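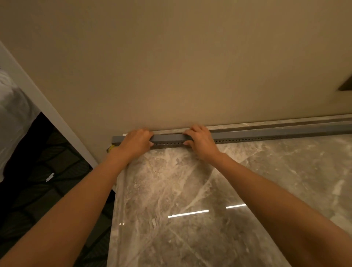 Chapter 5
Paper Negatives and the People Who Waxed Them

Pick up a sheet of ordinary writing paper and hold it to a window. You'll see clouds and flecks where the fibers bunch together. Now imagine printing a photograph through that sheet! Every one of those flecks would show up in the sky, on a face, across the front of a church. Early photographers who worked with paper negatives lived with this problem every day, and the ways they got around it are some of the most inventive pieces of handwork in the history of the medium.

The best known answer was wax. In the early 1850s the French photographer Gustave Le Gray described a method in which the paper was waxed before it was made sensitive to light. The wax filled the gaps between the fibers, so the sheet became more even and let light through far more easily. It also kept well. A traveler could prepare a stack of sheets at home, carry them for days, and develop them after the trip, with no need to haul a dark tent up a mountain road.

We'll spend a good part of this chapter on one traveler's stack, the Kubiak album. It holds 64 prints made from waxed paper negatives, most of them views of the river town of Gorkomus and the quarries above it. The negatives survive too (a real piece of luck), and you can still make out pencil notes along the margins giving the length of each exposure. One of them, taken on a dull January morning, reads "76 minutes, too short."

Fereshteh Shahbazi, who cataloged the album, noticed that two of the negatives had been touched up on the back with graphite to hold back the light in the shadows. We'll look closely at both in Section 5.2, and you'll have a chance to try the same trick on a modern sheet.

As you read, keep these questions in mind:

Why did paper stay popular with travelers after glass negatives became common?
How does the texture of a negative change what we notice in a print?
What can a photographer's margin notes tell us that the picture can't?

5.1 Choosing the Paper

Everything began with the sheet itself. Photographers were fussy shoppers, and rightly so! They held each sheet up to the light and threw out any with specks, thin spots, or a watermark in an awkward place. Tiny bits of metal left behind by mill machinery were a special nuisance, as they reacted with the silver and left dark spots.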